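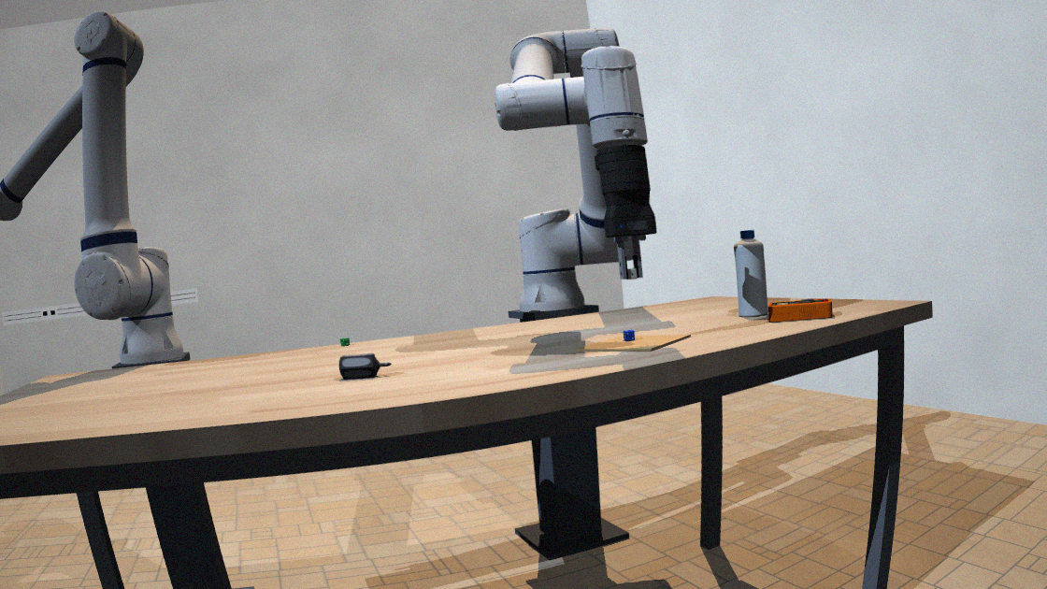 ## gray walls with a warm wood floor – yes or no??

**trarmont_tess**

Closing on a house in Trarmont in July, 1443 sq ft, wood floors all through the downstairs. Walls right now are a yellow cream I can't stand. Want pale gray. My sister says gray + warm wood looks like a dentist's office. Painter quoted 3936 for the whole inside, so I only get one shot at this.

Anyone living with this combo? Did you regret it?

**mudroom_mike**

Your sister's right. Did gray in our last place over oak, looked purple by 4 pm every winter day. Hated it for years. Go with an off-white and be done.

Also 3936 seems high unless that's trim and ceilings too. Is it?

**trarmont_tess**

Trim yes, ceilings no. He wants another 579 for ceilings.

**s_blackwood**

Purple is an undertone problem, not a gray problem. Mike probably had a blue based gray in a north room. Get one with a bit of green or brown in it and hold the chip flat against the wall, don't hold it in your hand. 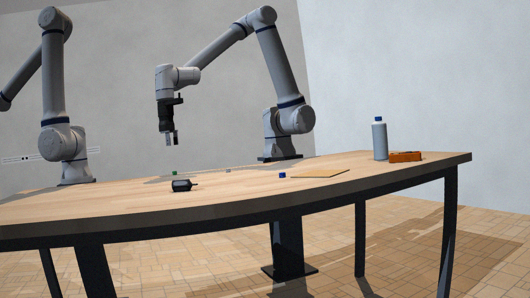

and don't pick it in the store either. Lights in there are useless. We brought home five chips from the Pladier fan deck and the one I loved at the counter looked like wet cement in the den. Ended up with my fourth choice, 13 years on the walls now and I'd do it agian.

– Shoshana Blackwood

**mudroom_mike**

It was a west room, but ok

**pesikpaintguy**

I run the counter at Pesik so take this how you like. Lights in here are fine, thanks lol. But yes, sample at home. Paint two big squares of poster board, not the wall. Move them around the room morning, noon, night. Two coats, or the old color shows through and you're judging the wrong thing.

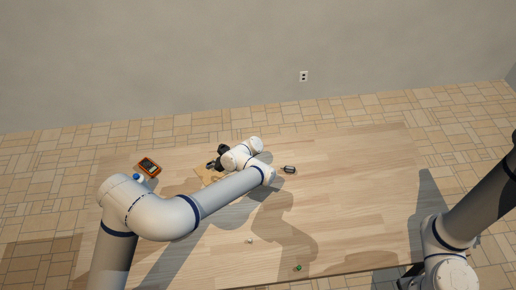
Put one right down by the baseboard too. People tape it at eye level and forget the floor bounces color back up onto the bottom third of the wall. Orange floor, orange wall. And flat or matte if the plaster's old, eggshell will show every patch.

**noguchi_lamp_fan**

What about one wall gray and leave the rest white? Did that in my dining room. Cheap, took an afternoon.

**mudroom_mike**

accent walls, what year is it
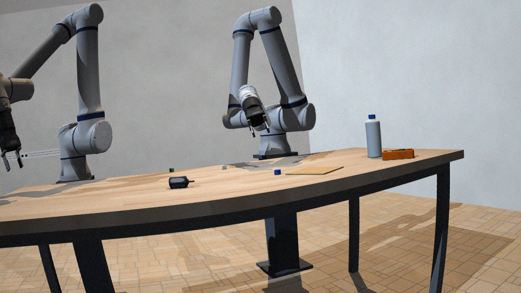
**s_blackwood**

Accent wall is fine if it's the back one and the side wall gets the window light. Pale gray is quieter than people expect, it's the trim color that makes or breaks it. Pic right above has pretty much that split, pale gray in back, brighter white on the right, tan and brown floor – reads warm enough to me. I'd live in it. Dentist's office is more about bulbs. Swap the bulbs first.

**trarmont_tess**

ok getting poster board tommorow. Skipping the ceilings. Will post the squares once I have keys.

**mudroom_mike**

do the ceilings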